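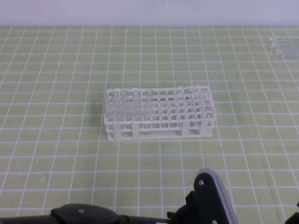
White test tube rack on the cutting mat

Sustbridge Community Boards > Tech and Business > Gittins selling up to Kurkport?

eluned_p
Mon 30 September
So I've been hearing since last week that Gittins is being bought by Kurkport, and this morning my account rep more or less confirmed it without confirming it, if you know what I mean. For anyone who hasn't used them, Gittins makes the backup software that a lot of small offices in town run on, mine included. We have 17 computers on it and I have been a happy customer for 8 years, which in software terms is practically a marriage! I'm trying not to get worked up before anything is signed. Has anyone here been through a Kurkport takeover before, and what happened to your prices?

dilwyn_lougher
We went through it at our old place in Brarkstead, when Kurkport bought the scheduling program we used. I'll be fair to them, the first year was perfectly fine. Same phone number, same people picking up. Then the renewal came and our bill had gone up by $335 a month, with a "platform fee" on it that I never did get a straight answer about. I'd call your rep and ask for a longer contract at today's price while it's still their name on the paper.

cadi_pumphrey
Sorry Dilwyn, I have to disagree a little, and I say that with love because you helped me with my router that time. We were on the same scheduling program and our bill hardly moved. What did change was that the phone app finally got fixed after years of us all begging. A small company can only do so much, and Kurkport has money to put into it.

dilwyn_lougher
That's fair, Cadi, and I'm glad it went well for you. Were you on the yearly plan? We were month to month, so maybe that was the difference.

cadi_pumphrey
Yearly, yes! Paid up every October. That could be it.

tudur_l
Dad is still sore about the platform fee, he brings it up at dinner. My worry is more about where the backups end up. If they move everyone onto Kurkport's servers, I'd want that in writing with a date, and I'd make a full copy on a drive of my own first. Gittins has maybe 2,000 customers and I can't see Kurkport keeping a separate setup going for that many.

eluned_p
Oh, that hadn't even crossed my mind, Tudur — thank you. I'll ask about the servers and the longer contract in the same call.

nia_vaughan
Check your agreement for the word "assignment" too, Eluned. Ours says they have to give written notice before handing the contract to another company. I'm happy to send you the wording if you message me.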